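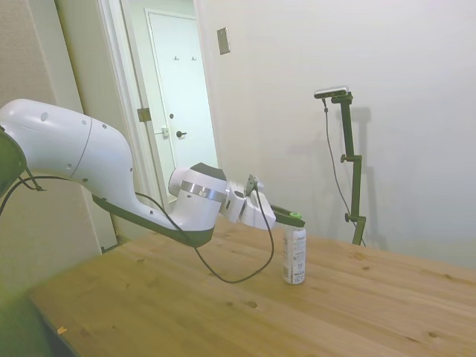 1/6
Aerosol cans: guidance for shared workrooms. The Gusel facilities office has revised its rules on the storage and disposal of spray products. The rules take effect in October and apply to all rooms at the Guimarães site.

2/6
Cans are to be kept upright, with the label legible. A can whose label has been removed or painted over must be handed in at the front desk.

3/6
Each workroom may hold no more than 500 ml of spray product in total. Anything above that amount belongs in the metal cabinet on the ground floor. Please sign the sheet when you take a can out and again when you return it.

4/6
Cans may stand on a table while work is under way. They may not be left there overnight, on a windowsill, or within reach of a heater. Unfinished pine tables mark easily, so put down a sheet of card before spraying.

5/6
Empty cans go in the gray bin beside the loading door. Do not puncture or crush them. Caps and nozzles may stay on. During the last collection, 87 cans were removed from general waste by hand, and staff are asked to prevent a repeat.

6/6
Questions about a particular product should be sent to Shivam Sisodia, facilities office, room 296. Requests for extra cabinet space must reach the office before the rules take effect.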